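Qui sommes-nous

Kerdale est un atelier de collecte de démonstrations pour l'apprentissage robotique. Nous produisons des exemples de gestes, nous les trions, et nous les livrons à des équipes qui entraînent des modèles. Nous ne vendons pas de robot, et nous ne vendons pas non plus de modèle. Si vous cherchez une page qui annonce la fin des tâches ménagères, il y en a beaucoup d'autres.

L'atelier a été monté par Thibault Maillard et Didier Riviere, tous deux passés par l'intégration industrielle chez Bouvier. Ils y avaient vu plusieurs projets « intelligents » fonctionner le jour de la démonstration et s'arrêter le lundi suivant. Ils en ont gardé une méfiance durable envers les vidéos accélérées et les taux de réussite annoncés sans le nombre d'essais. 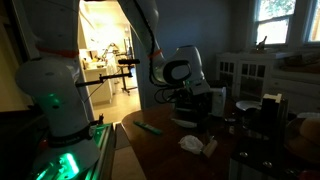

Notre matière première, ce sont des épisodes : un début, un geste, une fin, et une étiquette qui dit si le geste a abouti. Nous les enregistrons dans des pièces ordinaires, avec deux bras blancs au-dessus d'une table. Un marqueur vert, un mouchoir froissé, une assiette, un petit pain rond : voilà le genre d'objets qui occupe nos journées. On nous demande parfois pourquoi nous ne travaillons pas sur fond uni, avec des cubes de couleur. Parce que les modèles entraînés ainsi apprennent surtout à reconnaître un fond uni.

Ce que nous livrons

Notre premier jeu de données complet, Trena, compte 1,197 épisodes. Nous en avions écarté 275 au tri : mauvaise étiquette, horloges décalées entre deux caméras, opérateur qui hésite puis recommence. Les épisodes écartés sont remis au client dans un dossier à part, avec le motif. Certains clients n'ouvrent jamais ce dossier -- nous le regrettons, c'est souvent le plus instructif.

Les échecs restent dans le jeu, étiquetés comme échecs. Maxence Rolland, responsable du tri, relit chaque séquence en entier, vue du poignet comprise. Une prise qui paraît propre de loin peut être illisible de près, et c'est pourtant cette vue-là que le modèle reçoit.

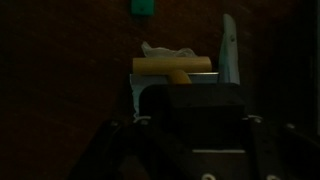
Nous n'éclaircissons pas les enregistrements après coup. Un client nous l'a demandé avec insistance, au motif que ses courbes seraient plus belles. Elles l'auraient été. Son robot, lui, aurait continué à travailler dans la lumière qu'il y a.

Ce que nous ne promettons pas

Nous ne savons pas combien d'exemples il faut pour apprendre une tâche. Personne ne nous a encore montré de règle qui tienne d'une tâche à l'autre, et nous nous méfions de ceux qui en vendent une. Pour le client Altport, 30 démonstrations bien choisies ont servi davantage qu'un lot bien plus gros acheté ailleurs. Sur la tâche suivante, le même raisonnement n'a rien donné. Les deux résultats figurent dans le rapport.

Nous ne parlons pas non plus de « généralisation » tant que l'objet, la table et l'opérateur n'ont pas changé tous les trois.
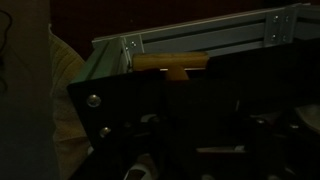
Braulio Manríquez dirige les opérateurs et forme les nouveaux. La formation dure 19 jours, ce que plusieurs prospects ont trouvé long pour « apprendre à une machine à ramasser un objet ». Nous les invitons à essayer. Idris Morris s'occupe de l'étalonnage et des formats d'export, et c'est lui qui répond quand vos fichiers ne s'ouvrent pas.

Travailler avec nous

Envoyez-nous la tâche, les objets si vous les avez, et votre critère de réussite écrit en une phrase. Si la phrase ne vient pas, nous pouvons en discuter, mais nous ne commencerons pas la collecte avant de l'avoir. Un premier lot d'essai est facturé à part, et vous êtes libre de vous arrêter là.

Page mise à jour le 13 juillet 2022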